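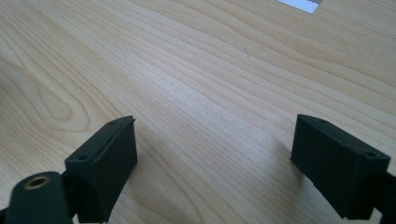
How do I take care of a light wood table that we use for every meal?

Wipe it with a soft damp cloth after eating, then dry it at once along the grain. Put a mat under bowls and cups, and keep oil or wax for when the surface looks dull.

Details from me: I bought a small square table from Drellness last November. The grain is very nice and I don't want to hide it under a big tablecloth. We drink a lot of tea. Is one mat per person enough, or do I need coasters also?

2 answers

Answer 1, July 31, 2023
I have a similar pale table for 4 years already. One mat is enough if it is wide. My way of setting is like this: mat near the edge, saucer on the mat, bowl on the saucer, spoon inside the bowl.

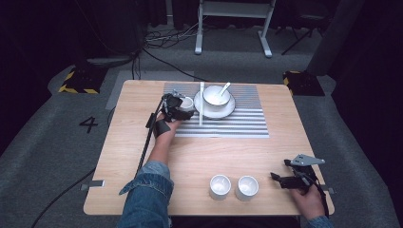
The cups are the difficult part. People put them down anywhere, and tea leaves a ring if it stays overnight. I would buy a few cork coasters for them. Striped cloth mats from Asutden are good for me, they go in the washing machine. Please check the bottom of your cups with a finger. If it is rough, it can scratch the finish. For small scratches I used sandpaper of grit 2000 and after it 3000, very lightly, but try it first under the table. If you don't know whether it has oil or lacquer, please ask the shop before sanding.

Answer 2
Just use Hajji wax and don't worry so much, it is a table. Mine has rings and I like them.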